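Plattner Hall Linen Hire: Frequently Asked Questions
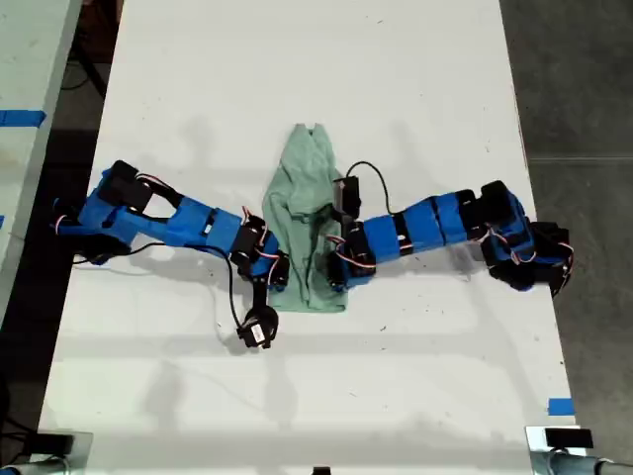 Linen may be hired by any group that has a confirmed booking at Plattner Hall. Requests are handled by the Hire Office, and the terms below apply to all orders.

How far ahead must I order?
Orders must reach the Hire Office at least 6 working days before the event. Late orders are accepted only if stock allows.

Is there a minimum order?
Yes. The minimum is 30 napkins or 3 tablecloths. Mixed orders are priced on request.

Which colors are offered?
White, cream and pale green are held all year. Other colors must be requested in writing and may carry an extra charge.

Do I need to wash the linen before I return it?
No. Please shake off crumbs and return all items unwashed in the bags supplied. Damp items should be bagged separately and reported at the desk.

What happens if an item is stained or torn?
Ordinary food and drink stains are covered by the hire fee. Burns, tears, candle wax and ink are charged at the replacement price shown on your order form.

When is linen returned?
By noon on the Monday after a weekend event, or by noon the next day in all other cases.

Is the service open in the summer?
The linen store is closed in July for stocktaking. Orders for August may still be placed by email.

Whom should I contact about an invoice?
Please write to Bastian Kramer, Hire Office, and quote your booking number.

Contact the Hire Office | © Plattner Hall | Back to top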